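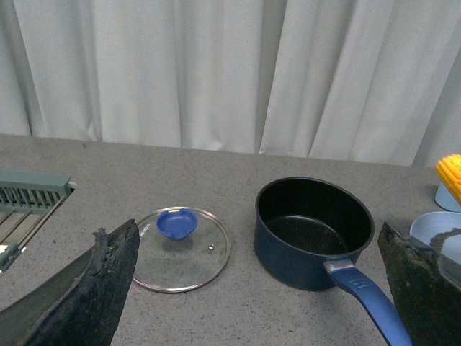

Saucepan and lid between Chambi's gripper fingers. Picture: Trurcombe College Robotics Club

PRESS RELEASE

11/6/22

Trurcombe students take kitchen robot to Dundala final

A team of 22 students from Trurcombe College has won a place in the final of the Dundala Cup, a competition for school and college clubs that build robots to do household jobs. The final will be held in August at the Hirnemell Centre.

The team's robot is a single arm with a two-fingered gripper, and the students call it Chambi. In the qualifying round it scored 329 points over a set of kitchen tasks, enough for second place in the college section. The top four teams in each section go through.

This year's rules ask each robot to work at an ordinary kitchen counter with ordinary kitchen things on it. Teams may not paint, mark or alter the items. Nor may they fix anything to the counter. The judges set out the items before each run and the team has no say in where they go.

The club has been practising with a dark blue saucepan and a round glass lid with a blue knob. The job is to pick up the lid by the knob, put it on the pan, and then move the pan by its handle to a place chosen by the judge. Other items, such as a dish rack, a bowl or a washing-up brush, may be left on the counter and must not be knocked over.

The lid has taken up more of the club's time than any other part of the task. The glass is clear, so the speckled counter shows through it, and early versions of the program often lost track of where the lid was. The students now have the robot look for the blue knob and the metal rim first and work out the rest from those. They wrote this part of the program over the spring term, with older members looking after the camera work and newer members running the tests and keeping the log.

The saucepan brought a different problem. Its handle is a strong blue and easy to find, but the pan is heavier at the body end and tends to tip when lifted from the far end of the handle. Chambi now takes hold close to the metal collar where the handle joins the pan, and lifts slowly. This costs a few seconds on each run. The team decided it was worth it, as a dropped pan ends the run with no score.

Nearly 700 practice runs have been logged since the autumn. Each entry gives the starting layout, the lighting, the time taken and what went wrong, if anything did. The log is kept on paper as well as on the club laptop, and first-year members are asked to read through a term's worth before they write any code.

The club meets after lessons in the college's food technology block, which has proper worktops and sinks. It is open to all students, and no experience of programming or electronics is needed to join. Members who took part this year are studying subjects from catering to physics - the catering students wrote the first list of how a person would go about each job, and the program was built from that.

Between now and August the team plans to work on speed, and on layouts where the lid is close to another item and there is little room for the fingers. A new pair of gripper fingers will also be made in the college workshop and tried out before the end of term. If they do not hold the knob as well as the present ones, the team will travel with the old pair.

At the final each team will have 2 timed runs, with the better score counting. There will also be a short interview in which students explain their design to the judges. The winning club receives a grant towards parts and tools for the following year.

An open afternoon will be held at the college before the team leaves. Families, local schools and anyone else interested are welcome to come and see Chambi at work and talk to the students. The time will be posted on the college noticeboard and website.

The club is also looking for donations of pans with lids, in any size and condition, for use in practice. These can be left at the main reception, marked for the Robotics Club.

ENDS

Notes for editors

Trurcombe College Robotics Club is run by students with support from teaching staff. This is its first appearance in a Dundala Cup final.

Interviews with team members can be arranged through the college office during term time. Further pictures are available on request.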